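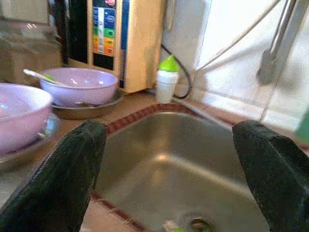
## Writing a short plot summary of a novel

These steps are for the back-cover style summary we print in the Tusside reading list. The limit is 400 words, and most books need fewer.

**1. Finish the book first.** Keep a sheet of paper beside you and write one line per chapter as you read. Page numbers help if you plan to quote.

**2. Name the main character and the problem.** Put both in your opening sentence. For the novel *Krasniqi*, it could read:

> A ferry clerk in the port of Flillonport inherits a house from a man she never met, and his family wants it back.

**3. Choose where to stop.** A summary for new readers covers the setup and the first big turn. In a 594-page novel like this one, that usually means stopping well before the halfway point. Leave the ending out unless your teacher or editor asks for it.

**4. Limit the names.** Use 2 character names at most. Call everyone else by their role: the brother, the lawyer, the neighbor.

**5. Write in the present tense.** "She sells the boat," even if the book says "she sold the boat."

**6. Add one sentence on setting and one on style.** Say when and where the story happens. Then say how it is told: letters, first person, long chapters, a lot of dialogue. Skip words such as "gripping" and "unforgettable."

**7. Cut.** Read the draft aloud and cross out any event that doesn't lead to the next one. Subplots go first. In *Krasniqi* the harbor strike takes up several chapters, but the summary works without it.

**8. Check the spelling of names and places** against the book itself. Reviews often get them wrong.

If you write in Todeo, set the word limit before you start and leave the title out of the count. Quotations do count toward the limit, so keep them to a single line.

Save the chapter notes. You will need them if you write a full review later.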